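The Lunch Comes Home

On a Thursday in September the line at the Otuvine counter starts forming before noon, and most of the people in it are carrying their own containers. The cook weighs each one empty, writes the number on a strip of tape and fills it with rice, beans and whatever greens came in that morning. The discount is small. People do it anyway.

Bringing your own box used to be for hikers and schoolchildren. In Gitero, a town with one main street and 2 grocery stores, it has become the normal way to buy lunch. Marchetti, the older of the stores, sold 756 reusable containers last year and stopped stocking foam trays in the spring. Its deli clerks say the hard part was learning to keep the line moving while they checked lids.

There are rules, and they differ from shop to shop. Marchetti will turn away anything with a crack in it. Otuvine refuses glass, after a jar broke on the tile. Both ask that containers come in clean and dry.

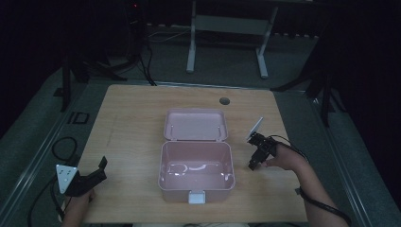 Size is the usual argument. A full lunch at Otuvine weighs 400 grams, and plenty of customers show up with something that holds 300. The cook fills it to the rim and hands over the rest in a paper cup — an arrangement that pleases the customers more than it pleases the owner.

Celleck, the bakery across the street, has stayed out of it so far. Its rolls go into paper bags, as they always have, and the bags go home and get used again for the next day's sandwiches.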